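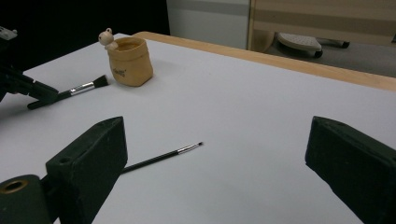

A thin black paintbrush and a larger makeup-style brush on a white tabletop, with a small tan pot behind.

Brush pot (also brush holder, brush cup) is an open container in which brushes, pens and similar thin tools are kept standing. It is used on writing desks, on painting tables and at the dressing table. The same pot often serves more than one of these purposes during its life.

Form and size
The most common form is a simple cylinder, but pots shaped as animals, boots, baskets and sacks are also made. A usual desk pot is between 9 and 13 centimeters high. A lower pot lets long handles lean far out and may fall over when it is filled on one side only. For this reason many makers give the pot a thick base.

Materials
Ceramic is widely used, as its weight keeps the pot steady. Glass, tin, bamboo and plastic are also met. The pottery town of Dundimham has produced glazed brush pots for the local market for a long time, and its workshops still sell them at the yearly fair in March. Unglazed pots from Drurkside are rougher to the touch - they are sold mostly to painters, who do not mind stains.

Figural pots
A figural pot has a small figure attached to the wall or to the rim. The figure is usually modeled separately and joined before firing. Bears, cats and rabbits are the favorite subjects. The maker Gevis divides its figural pots into 4 groups: climbing, sitting, sleeping and looking out. Some pots also carry a word or a short name on the front.

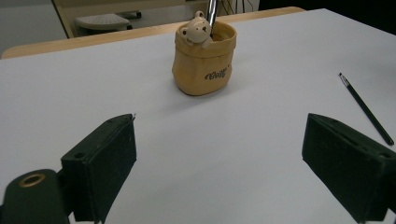

Tan ceramic pen holder in the shape of a crumpled sack, with a cream-colored bear at the rim and the word "Bossy" on the front.

Use
Brushes are placed with the handle down and the hair up, so that the tip keeps its form. A brush which was just washed is first dried lying flat, because water running down into the ferrule can loosen the glue. Fine pointed brushes are better kept apart from thick ones, whose handles push against the hair. The Kos drawing course advises its pupils to keep no more than nine brushes in one pot.

Cleaning
Dust and dry color collect at the bottom. The pot is emptied, washed with warm water and a little soap, and left upside down until it is dry. Pots with printed letters should not be rubbed with a hard sponge.

See also
Pencil case
Brush roll
Water jar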